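Section 8: Safe working rules for bench-mounted arms in kitchen cells

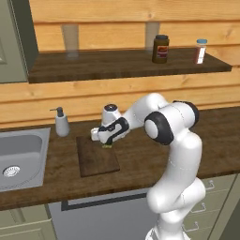
Reviewers at the Hawthorne site commented that the earlier draft treated simulation as optional, and asked that no program be released to a physical cell until its simulated run had been signed off. That rule is now part of this section and applies to all Gusell arm controllers running Prellov software.

8.1 Before simulation

1. Load the cell model. Confirm that the countertop, cutting board, sink and wall shelf are all present as collision objects.
2. Set the keep-out volume over the sink basin. Extend it past the rim on every side.
3. Add fixed items standing on the counter, such as soap dispensers, as separate objects. Do not merge them with the counter surface.
4. Enter the gripper model and fingertip offset. An incorrect offset is reported as fault 113.

NOTE: Clear glasses and jars on shelving must be modelled as solid bodies. Transparency affects the rendered view only and has no bearing on collision checking.

8.2 Approach and grasp

1. Move the wrist to the hover position above the cutting board with the fingers pointing down.
2. Check the elbow clearance to the shelf edge and wall before starting the descent.
3. Descend in a straight line at reduced speed. Joint moves are not permitted below hover height.
4. Close the gripper, hold for 4 seconds and read the grip force.
5. Retract along the same line. If the object is lost, stop the program and log the event.

CAUTION: Do not disable collision checking to clear a blocked path. Change the path or the cell layout and repeat the run from step 1.

8.3 Release to the physical cell

1. Complete form 1533 and attach the simulation log.
2. Compare the real cell with the model. Cabinet doors and drawers must be in the modelled position.
3. Carry out the first run at reduced speed with an operator at the emergency stop.
4. Store the signed form in the Endadlow register under the cell number.

Any change to the gripper, counter layout or controller software cancels the release. Repeat 8.1 to 8.3.

Revision date: 2018-05-09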